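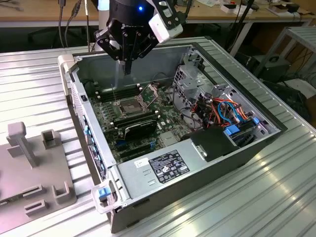

Monday, 9:40 am

Tower no. 12 from the Ukgate lot. Strip-down and rebuild assessment, continued from Friday's sheet.

State at start: side panel off, case lying on its side on the ribbed table. CPU out, socket retention frame left open. Board, expansion card, drive cage, cabling and power supply all still in place. Seraina's sheet has the case down as "complete less processor and cooler" and I have no reason to change that.

Socket. Pin field is exposed and there is no cap on it. Checked under the magnifier with a raking light from two sides. No bent pins that I can find. Two spots of old thermal compound on the outer rim of the frame, removed with isopropyl and a lint-free swab, working away from the pins. Cap to be fitted before anything else happens over the board. The Camenzind caps in drawer 3 are too wide for this frame. Jouko has a bag of the narrower ones, have asked him.

Memory. Slots blown out with the hand bulb. One latch is stiff but closes. Test module seated with even pressure on both ends, removed, reseated. Contacts left a clean wipe mark. Not powered, so this says nothing about whether the slots work.

Expansion card. Leaving it in for now. It hides a fair bit of the board and I would like to see the area under it, but the slot catch is awkward to reach with the power supply where it is. Order for removal will be supply first, then card. Todor did it the other way on the previous tower and cracked the catch.

Drive cage. Perforated metal, edges are sharp at the corners, wear the grey gloves. The blue latch at the low end releases normally. The second one further over is sluggish, probably dust in the track. Worked it by hand until it came back unaided, no lubricant used. Do not force these. The plastic gets brittle with age and we have no spares in that colour or any other.

Cabling. This is the slow part. Red, orange, blue and black, all bundled together and looped between the drive bays and the board. Traced each run by hand and put paper flags on both ends before unplugging anything. One flag has already come off (the orange run, bay end). Re-flagged with cloth tape. I would like us to stop using the Plerix labels for this job, the adhesive lets go as soon as the cable flexes.

Power supply. Not opened and not to be opened. Will be load tested on the other bench at 200 W for an hour, then either goes back in or goes in the scrap bin. Margarida wants the result on the lot sheet by itself and not folded into the case result, so there is a separate line for it from this unit on.

Rear ports. Dust in several of them, brushed dry. One slot cover has a slight bow, straightened with flat pliers. Will sit flush once screwed down.

Fasteners. Went through the tray against the parts list. One drive screw short, replaced from the general tin. Same thread, head is a different colour, doesn't matter.

11:15 am

Narrow cap from Jouko fits. Retention frame closed down over it without resistance.

Wanpen asked whether the lot can be finished by the end of September. At present one tower takes most of a morning, and the cables are nearly all of that. If we skip flagging on the identical cases and work from one reference photo, it would come down a good deal, but only if the cases really are identical, and so far the routing has differed from one to the next.

To do on this unit:
Supply out, load test, log result
Card out, inspect board underneath
Capacitors near the rear ports, check under magnifier
Recheck the sluggish latch once the bay is empty
Ask Humis for a price on cloth flags, box of 800

Asset tag 1262 has been copied to the sheet. Case stays on the table over lunch, please leave the flags alone.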